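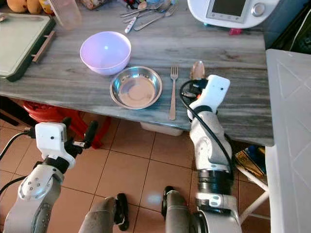

Went to the Fatell open day in Mostcombe on Thursday. They had the two-armed robot doing kitchen chores and a room full of people ready to be impressed. A few notes from someone who wasn't, mostly.

1/ The job was sorting tableware. Bowls, a fork, a spoon, more cutlery waiting in a pile at the back of the table. My kid does this for a dollar, with complaints.

2/ It is slow. I timed one spoon at 55 seconds, from the arm starting to move to the gripper letting go. The guide called that "deliberate."

3/ Asked how often it drops things. Got a long answer about the Jakab software update and no number. Asked again - got a brochure.

4/ The brochure says 1539 hours of practice. Practice at what? Same table, same bowls? If I bring a fork from home, does it cope? "Great question," they said, and moved the group along.

5/ Fair is fair: the grip on thin metal handles is better than what I saw at Olthorpe last year. That one pushed a teaspoon around for 11 minutes and then the staff broke for lunch.

6/ Still no price. Still no date. There was a sign-up sheet by the door with 60 lines on it, and it was nearly full when I left.

7/ I did not sign. I did take a second brochure, for the hours claim. If anyone got a straight answer on drops at the afternoon session, reply and I'll add it here.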